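Workshop Tips: Working Next to a Two-Arm Garment Station

By Nabila Liew
March

The finishing room at Rallska put its first automated hanging station into regular use last spring. Two arms share one table and put shirts on hangers, work that used to fill most of a shift for two people. The notes below cover what the operators now do by hand and how they do it.

Sort hangers before the shift. Plastic-coated wire is acceptable if the coating is smooth along the part the fingers hold. Pull any hanger with split coating or a bent shoulder. Straighten hooks over a dowel, not with pliers – pliers leave burrs that snag thin cloth.

Lay thin shirts flat, collar toward the wall, and open the top button. Heavy knits stay on the manual rail.

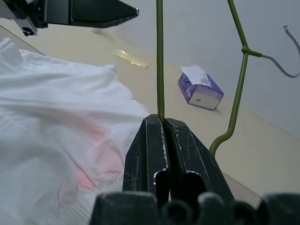 Gripper closed on the green coated wire of a hanger, white garment at left.

Check the finger faces at every changeover. Fine scratches are normal wear. Lint and white dust are wiped off with a dry microfiber cloth, with the arms in hold and the key out. Run the cloth through the rounded notches as well. Do not use solvent on the fingers or near coated wire.

If a hanger slips in the grip, replace the hanger first and inspect the fingers second. Raising the grip force comes last and is entered in the log with initials. Waltraud Sauerland keeps the settings sheet, and changes go through her.

Staffing is the larger adjustment. Each operator now tends the station for 90 minutes, then moves to inspection or pressing. Longer turns were tried and missed stains went up toward the end. Shoulder complaints from overhead hanging have dropped, but eye strain has taken their place, so the lamp over the inspection bench was lowered and fitted with a diffuser.

Keep 44 sorted hangers in the rack at the start of each turn. Top it up at handover. The person going off reads the stop log aloud to the person coming on, including stops that cleared by themselves.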